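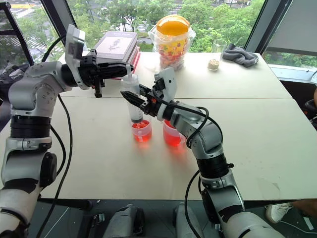

Mixing and Pouring Colored Water for a Table Activity

Posted 08/08/2021

The Murkow activity sheets call for colored water in small clear cups. A squeeze bottle with a long thin nozzle makes filling them easier, especially on a table that can't get wet near the seam. Clear cups work best on a pale tabletop, where a red-orange mix shows up well and even throws a little color onto the surface.

What you need

Small clear plastic cups
A squeeze bottle with a thin nozzle and a cap
Liquid food coloring, red and yellow
A pitcher that holds at least 48 ounces
Paper towels

Steps

1. Move books and papers to the back of the table. Wipe the front part dry.

2. Fill the pitcher with cool tap water. Add 20 drops of red, stir, then add yellow a drop or two at a time until it turns orange-red. It will look lighter in a cup than in the pitcher.

3. Set out two cups with a hand's width between them. Keep them off the seam if your table is made in sections.

4. Fill the squeeze bottle with plain water and screw the cap down tight. Wipe the nozzle.

5. Pour 100 ml of color into each cup. Stop well short of the rim.

6. Thin one cup with water from the bottle. Hold the tip just inside the rim and squeeze slowly. Stir and compare it with the other cup.

Cleaning up

Empty the cups in the sink and rinse them right away. Food coloring left on a light table can stain. Baking soda on a damp cloth takes off most of it.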